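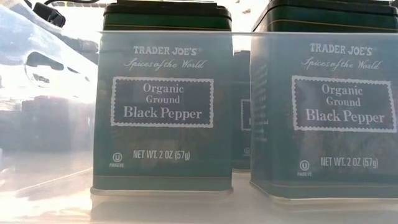 Murakami wrote in under my spring post to ask whether any of the two-arm kits can cope with shiny packaging, and whether a school club with one adult and a lot of opinions could get one running before summer. Fair questions, and they got me to finish this review, which had been sitting half written since March.

Short answer to both: yes, with some patience on the shiny part.

Our club has been using the Resudero twin-arm bench kit for most of a school year. We bought it for the Flodton sorting challenge, where teams have to get mixed pantry items into the right bins with two arms working side by side. I'd been expecting a toy with a nice manual. What we got is a proper little workstation, and I still get a kick out of switching it on at the start of a session!

Assembly first. The instructions say one afternoon. We took three, partly because the students wanted to do every bolt themselves (good for them) and partly because we mounted one rail backwards and had to take it off again. The parts are labeled clearly and the spare screws are generous. There are 36 bolts of the same size in the base alone, so buy a second hex key or you'll have a line of kids waiting for their turn with the only one. 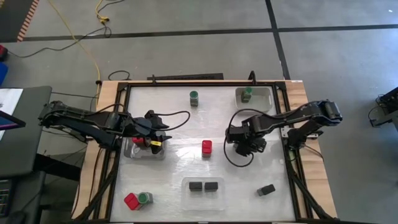
Teaching the arms a task is where the kit really won me over. You guide them through a pick a few times, save the runs, then let the software have a go on its own. Our students had a single arm lifting a jar by the end of their second session. Getting two arms to share a table took a lot longer, and we had plenty of elbows reaching for the same spot, but the collision stop is quick and we haven't bent anything yet.

Back to shiny packaging. Glossy surfaces and clear plastic bins did confuse our setup at first. A jar the software found easily out on the table could vanish once it was behind a plastic wall with a lamp overhead. We turned down the lights over the bench, moved the bins a little between practice runs, and recorded a lot more picks from awkward angles. Our best practice score went from 49 to 76 over about six weeks of that. The students did all the tuning, and they argued about lamp positions like it was a championship game.

Things I'd change: the cable clips are weak, and you really do want the loops tidy near the wrists. The stock finger pads wear smooth too fast. We swapped ours for the grippier set from Hallasholm, which fit without any filing and made round lids a whole lot easier to hold. The software also likes to forget which arm is left and which is right after an update, so write your settings down somewhere. Ours are on a sticky note.

Support has been good. I sent in a long, rambling question about a twitchy wrist joint and had a useful reply by the next morning, with a diagram.

For a club with a spare corner and students who don't mind doing the same pick over and over, I'd buy it again tomorrow. Murakami, if you do go for it, start with one arm and big, dull-colored objects, and leave the clear bins until everyone's had a few wins. We're running the kit again in June with a new group, and I'll post our lamp settings once they've settled on some.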